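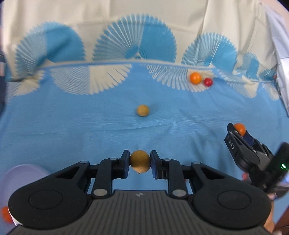
Minutes of the staff and works group meeting, Pumberg sorting room

Present: Wilma Meijer (chair), Fotis Stefanou, Jolien Van Damme, Ynyr Gwilliam, Amber Prins (minutes), and most of the early shift, who came in with their tea and were very welcome.

Apologies: two from the packing side, who had the lorry to see to.

1. Opening and last minutes

Wilma opened at 14.10 and thanked everyone for staying on past the end of the shift, and those on the late shift for coming in ahead of theirs. The last minutes were agreed with one change. Under the item on lockers it should have read "the tall lockers by the back door", and Amber apologised to anybody who had emptied the wrong one.

2. Where we are with the hand-held grippers

Fotis gave the update, and it was a good long one, so what follows is the heart of it. For those who have been away, the plan is still that Folledik will supply arms for the first sorting bench, the one where balls are picked out of the mixed returns and put into bowls by colour and type. Before the arms can do any of it they have to be shown how, and the showing is done by us, with the grippers, picking up and putting down the same sorts of things we have always picked up and put down by hand.

We now have 269 recordings that Folledik have accepted. Fotis said he was very pleased with that and that it was entirely down to the people doing the picking. The orange and red balls are going well. The tan speckled ones are slower going, as they give when they are squeezed, and the early shift have found that it pays to close the fingers gently and wait a moment before lifting. Folledik have asked for more of these and for more recordings with two people working over the same sheet, each with a gripper, as that is much nearer to how the bench is really run.

Jolien asked whether it mattered that she and her bench partner pick in quite different ways. She goes for the nearest ball every time and he likes to clear the back first. Fotis had put the very same question to Folledik and the answer was that both are fine, and in fact welcome, and please would everyone carry on as they normally would and not try to be tidy for the sake of it. There was some laughter at this from the people who sit near Jolien.

Ynyr asked that the patterned blue sheet be pulled flat at the front at the start of each session. It rides up at the back and that does no harm, but a fold under the balls sends them rolling. Agreed. Whoever sets out the bowls will see to the sheet as well.

3. Hands, wrists and breaks

This took up the largest part of the meeting and rightly so. Wilma had asked people beforehand to write down how they felt after a session, and she read out a good many of the notes, without names. The general feeling was that the gripper is not heavy when you first pick it up and is a good deal heavier by the time you put it down. Several people mentioned the thumb. One person wrote a very nice paragraph about how she had gone home and found herself reaching for the salt as though she still had the thing in her hand, and Wilma read that one twice.

Jolien said that her own trouble was in the forearm and that it had eased once she started resting her elbow on the table between picks. She showed the room how. Ynyr, who is left-handed, said he would like to be allowed to change over to his right hand now and then, and Fotis said there was no objection at all so long as he finished one recording before swapping.

After a good deal of talk the following was agreed:

Gripper sessions will be 16 minutes long, and then the gripper goes down and somebody else has a turn. People may stop sooner if they wish and need give no reason.

No one does more than three sessions in a shift until we have seen how it goes.

The change of person is to be called by the shift lead, so that it does not fall to the person who is tired to ask for it.

Time spent resting between sessions is paid time. Wilma has this in writing from the office and has pinned it up by the kettle.

Amber asked whether the lower chairs could be swapped for the ones from the old inspection room, which go up higher. Fotis will look to see whether they are still there.

4. What happens to the jobs on the first bench

Wilma said she knew this was the item most people had come for and she would rather have it talked about in here than in the car park. There are 17 people who work the first bench across the two shifts. She read out the letter from Skirkex, who own the site, and it says that no post will be lost through the arms coming in, that hours will stay as they are, and that anybody moved to other work will keep their present rate.

Ynyr thanked her for reading it and said, quite fairly, that the letter was warm about the first year and had very little in it about the years after. He had worked somewhere before where the promises were kept to the letter and then people simply weren't replaced when they left, and in the end the room was half the size with no one ever having been let go. He would like to see a line in the letter about posts that fall empty. A number of people said they felt the same. Wilma agreed to take it back to Skirkex and to ask for a written answer ahead of the next meeting.

Jolien spoke about the work itself. She said that she would not be sorry to lose the long runs of picking out one ball after another, and that she had been doing it long enough to say so. What she would miss was sitting opposite somebody while she did it. If the arms take the first bench and everyone goes off to separate stations to keep an eye on them, then we will have swapped a dull job with good company for a dull job without any. There was a lot of nodding. Fotis said that the layout had not been settled and that he would very much like two or three people from the benches to sit down with him over the floor plan before it goes to Folledik. Jolien and Ynyr both put their names forward, and there is room for one more from the late shift.

Amber raised the question of the new duties. Somebody will have to clear a jam, put right a bowl that has gone to the wrong place, and deal with whatever the arms can't manage. She asked if this would count as a skilled post. Wilma said her own view was that it should, and that it had not been decided. To be carried forward.

One of the early shift asked whether we were, in plain words, teaching the thing that would do our work. Fotis said yes, for that bench, that was what it was, and he did not want to dress it up. He added that he thought those who did the teaching ought to be named for it and paid something for it, and that he had said so to Skirkex. Wilma supported this and it will go into the same letter as Ynyr's point.

5. Recordings and privacy

There had been some worry over what the cameras on the grippers take in. Fotis went through it. They look towards the fingers and the table, and a hand or an arm will often come into view when two people are working together. The agreement with Folledik is that no sound is kept, no names are attached, and the recordings are not to be used to compare one person's speed with another's. Ynyr asked that the last of these be put in larger letters. It will be.

Anyone who would prefer not to take part can say so to their shift lead and will be given ordinary bench work. Two people have already done this and it has caused no difficulty whatever.

Rings and watches may be kept on or taken off as people like. Sleeves are best pushed up, purely so they don't drag across the sheet.

6. Training

Folledik have offered a training day once the first arm arrives, now expected in April. Wilma would like it held here at Pumberg and during working hours, with both shifts able to come. Jolien asked that it be given by somebody who has worked at a bench, if such a person can be found, and that there be plenty of time for trying things out and not too many slides. Fotis to pass this on in kinder words.

7. Any other business

The bowls. There are not enough of the see-through ones and they wander off to the canteen. Would people please bring them back, washed.

The curtain behind the table is to stay drawn during sessions, as Folledik would like the background kept much the same from one to the next. It can be opened in between, and several people asked that it should be.

Amber has set up a notebook by the door for anything people think of in the middle of a shift. It is already a third full, mostly about the chairs.

Actions

Wilma: write to Skirkex on empty posts, on payment for those doing the recordings, and on the grading of the new duties.
Fotis: find the higher chairs; pass the training requests to Folledik; set a time for the floor plan meeting.
Jolien and Ynyr: find a third person from the late shift for the floor plan.
Amber: put up the session times and the privacy points, with the speed one in large letters.
Shift leads: call the changeovers.

The meeting closed at 15.35. The next one will be at the same hour, in the canteen, where there are more seats.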